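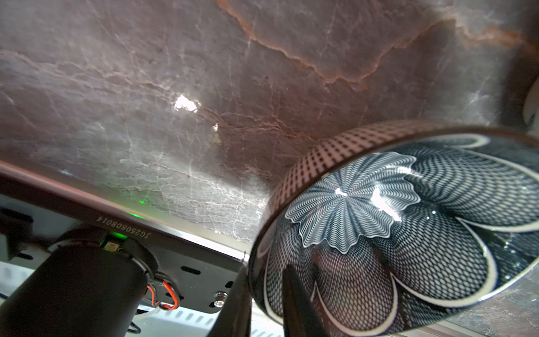

Saranya says you never put a patterned bowl on a patterned counter, it makes your eyes swim. She said it over the phone, while eating something crunchy, and I've been annoyed all week.

Anyway. Bowls. Big clear-out of the kitchen is half done and I have maybe twenty minutes before I need to leave, so this will be quick.

The blue and white one stays. Not up for discussion. White glaze inside, navy lines all over it, wavy and netted like the spirograph set I had as a kid, and a big flower thing in the middle. Outside is completely different – tiny dark squares on a pale ground. As if two people decorated it and never spoke. I didn't notice the outside properly for years. You don't, when it's full of salad.

And the marble. Gray-brown, white veins everywhere, and then that rusty orange one wandering off on its own. Mohandas wanted plain white. We looked at 197 samples (he kept a list, I have seen the list) and I picked this one in the first ten minutes and then we looked at all the others. It shows every light in the room when it's polished. Don't care. Still love it.

So what's going:

The green pasta bowls, all of them. Chipped.
The Zirberg mixing set, except the smallest, which I use for eggs.
Two Ziken platters nobody can lift when there's food on them.
The wooden salad bowl. Smells of garlic, has smelled of garlic since the December before last. Tried lemon, tried salt, tried leaving it outside.

Donation place shuts at four and teh boxes are still in the hall. Miah, the shop on the corner, will take the platters if I get them there first, but parking.

The shelf they came off is bigger than I thought. I measured it, 872 mm wide, and now I'm looking at those Clolleck plate racks, the upright kind. Does anyone have one? Do bowls go in or is it plates only? The website is no help at all.

Shelf liner still to do too. The old stuff has sort of fused on. I got one corner up with a butter knife and then the phone rang, see above re Saranya.

She is comming for dinner on Sunday. Salad in the blue bowl, on the marble.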